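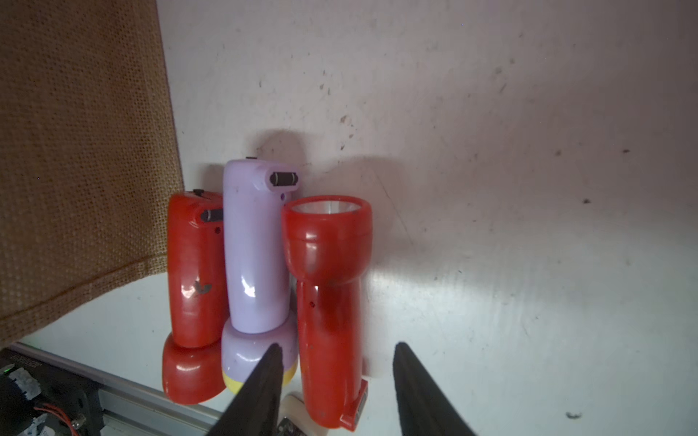 The great flashlight roundup, a thread

Jianguo Meng
February power cut, 27 minutes, and I spent all of it feeling around in drawers. So the flashlights are getting one home now. First the lineup! The two red ones and the lavender one with the yellow ring round the lens. I love that lavender one way too much.

Jianguo Meng
One of the reds is pretty scuffed. It came from Grutar, my old place on the coast, and it's staying. My sister says throw it out (no).
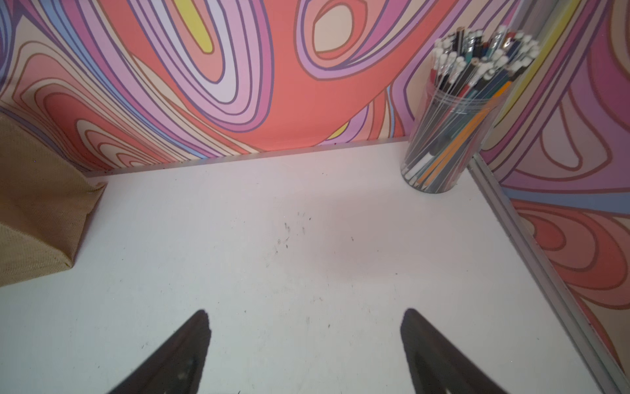 Crumbs. So many crumbs.

Jianguo Meng
The white shelf gets a wipe next. And yes the swirly wallpaper is still up, I paid Flaltska 3,900 for that and the rest of the job and I'd do it again. Coral, lilac, powder blue, it wakes me up better than coffee
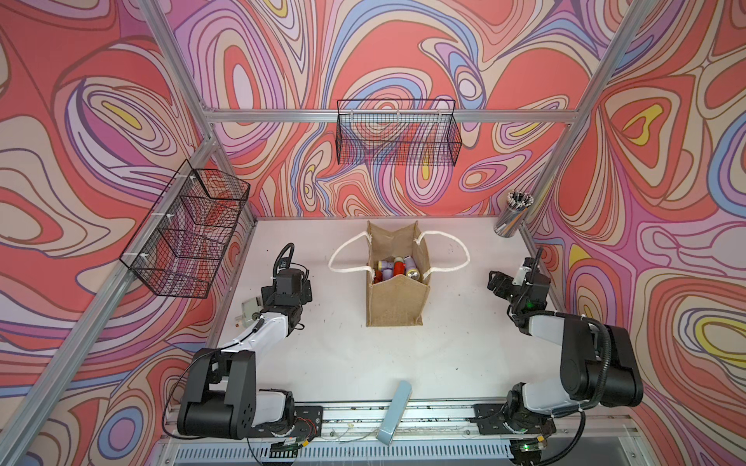
Jianguo Meng

Burlap bag with the big white rope handles in the middle of the table, filled right up. Wire baskets stay on the walls for small stuff. I did look at a box from Jilik but a bag I can grab in the dark wins.

Spare batteries are next, if I can remember which drawer.

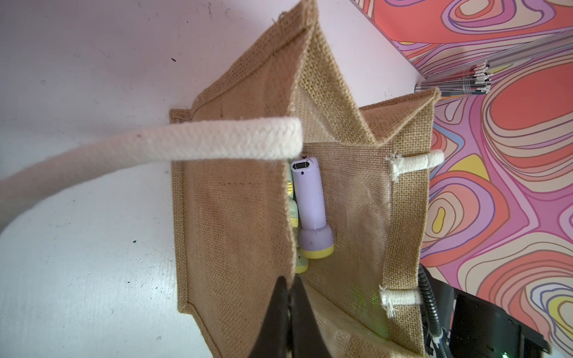 Lavender and mint, tucked in the jute. Look at those frayed rope knots!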